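Help us sort out the plates (paid, Thursday mornings)

2 min read

I'm looking for nine people who like setting a table, or at least don't mind it, to come and spend a morning with us at Wirton. We're putting together a set of bright everyday dishes called Skjelbred, and before we settle on which sizes and colors go in the box I want to see how regular people lay them out, pick them up, stack them and put them away again. No experience needed! If you've ever fed kids or thrown a birthday lunch, you already know more than you think.

You'd get a wooden tabletop, a pile of round plates and dishes, and a few small bits and pieces to place on them. Some rounds are very simple (one small thing on the purple plate, say) and some are fussier, like matching the colored sticks to the dishes they go with. I've done the whole lot myself more times than I want to admit, and I still change my mind about where the big green one should go.

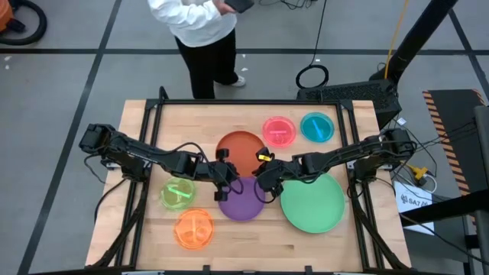 One person from the last round wrote back that the see-through dishes were the nicest to look at but the solid ones were easier to find in a hurry, and could we please make up our minds. Fair point! I'd love more of that, so grumble away while you're here.

The details: we start at 9 and wrap up before lunch, and you'll get $110 for the morning plus a snack. We're in room 201 of the Enport building, up one flight (there's an elevator around the back). Wear sleeves you can push up. You'll be on your feet a good bit, so tell me if you'd like a stool and I'll have one ready.

To sign up, leave your name at the Enport front desk or drop a note in the Wirton mailbox by the door, and put "plates" on it so it gets to me. Tell me which Thursdays you can do, and whether you're left-handed, as I'm short on lefties.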